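4.3 Recording demonstrations by hand guiding

Read this section before you book an afternoon for it. The Soltura sales sheet says a new task can be taught in minutes. At our Prurnham bench it took 149 recordings before the arm would do a simple pick without help, and that was with the floor cleared and the lights left alone.

1. Press the brake release and wait for the tone. Do not pull on the arm before it sounds.

2. Hold the arm above the collar, with one hand on each side of the joint. The Morin handle is sold as an easier grip. We found it made the wrist twitch and went back to bare hands.

3. Start recording, then move. Leave one second of stillness at each end of the run.

4. Go slowly. The software claims to smooth out jerky movement, and it does, by cutting corners you may have wanted kept.

5. Stop recording, then set the brake. If you do it the other way round, the jolt is saved as part of the task.

6. Play the run back at quarter speed with your hand on the stop button. Delete anything you would not want repeated 363 times, as the robot has no idea which part was the mistake.

CAUTION: Cables near the base can catch when the arm swings low. Check them before every run. The manual supplied with the arm says once a day — we do not think that is enough.

4.4 Recording by remote control

Use the Grevex hand controller if the arm is too stiff to guide or the work is out of reach.

1. Pair the controller with the arm braked.

2. Set the speed to low. Medium is quicker than it sounds.

3. Watch the arm itself, and use the wrist view only for the last part of the approach. It shows very little of what is beside you.

Note: Error 318 means the link dropped during a run. The file is kept and looks complete. Throw it away all the same.

Note: Mixing hand-guided and remote runs in one set is allowed. We have yet to see it help, whatever the release notes promise.
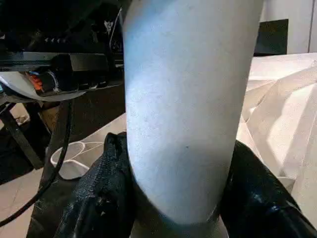
Keep the two kinds in separate folders until you have tested each one alone.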